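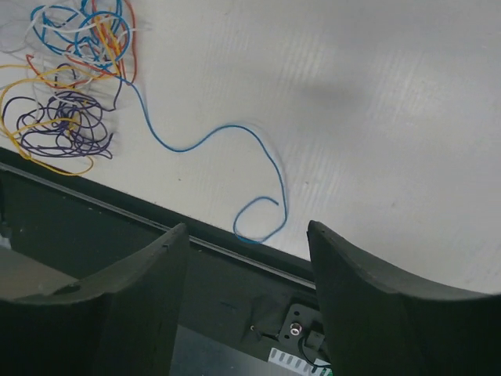
3.2 Sorting of mixed cable waste

Material was taken from the municipal collection point at Flenstead over eight weeks, beginning in March. Only small-gauge insulated wire was kept. Power cords with molded plugs, coaxial cable and anything with a steel core were removed by hand and weighed separately; these fractions are not considered further. The remaining stock had a mass of 699 kg and was split into three batches, which were stored indoors at Bason until processing.

Insulation color was recorded before cutting but was not used as a sorting criterion. Earlier trials at the Luik plant had shown that color is a poor guide to polymer type in household wire, as the same supplier may use PVC and polyethylene in the same shade. Figure 1 shows wires with several insulation colors. Polymer type was instead assigned by density separation after granulation, with the float fraction checked by infrared spectroscopy.

Tangled stock was fed to the shredder without prior untangling. Feed rate was held constant within each batch. Blockages were logged, and any run stopped for longer than three minutes was discarded and repeated with fresh material.

A total of 2,951 granules were then drawn from the copper-rich fraction and examined for adhering insulation. Granules with any visible residue were classed as contaminated, regardless of its extent. The results are given by batch in Section 4, together with the Barkance reference values.

Figure 1. Thin insulated wires in mixed colors.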